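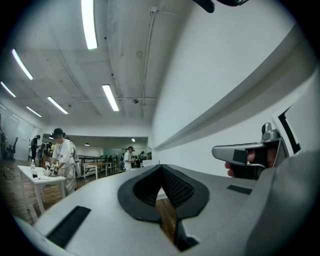 How to descale your kettle with citric acid

I've got a Soladex kettle that gets a proper workout, and our tap water in Tolham is hard as nails. Every April I'd notice white flakes floating in my tea — yuck! Now I do this once a month and it stays lovely.

What you'll need
Citric acid (the Vidmar tub is my favourite, but any food-grade one will do)
A tablespoon
A soft cloth

Step 1
Fill the kettle halfway with cold water and bring it to the boil. Switch it off at the wall.

Step 2
Add one level tablespoon of citric acid, slowly, as it fizzes up a bit. Leave it for 30 minutes with the lid open. If the scale's really thick, give it another 15.

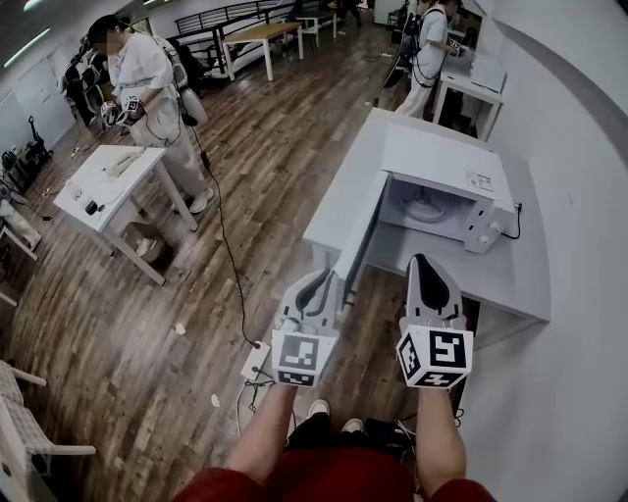 Step 3
Tip it all down the sink and wipe the inside with your cloth (skip the steel wool, please!). Pull out the spout filter and rinse it under the tap too.

Step 4
Boil a full kettle of fresh water and chuck it out. I do this twice — I'm fussy about the flavour of my tea.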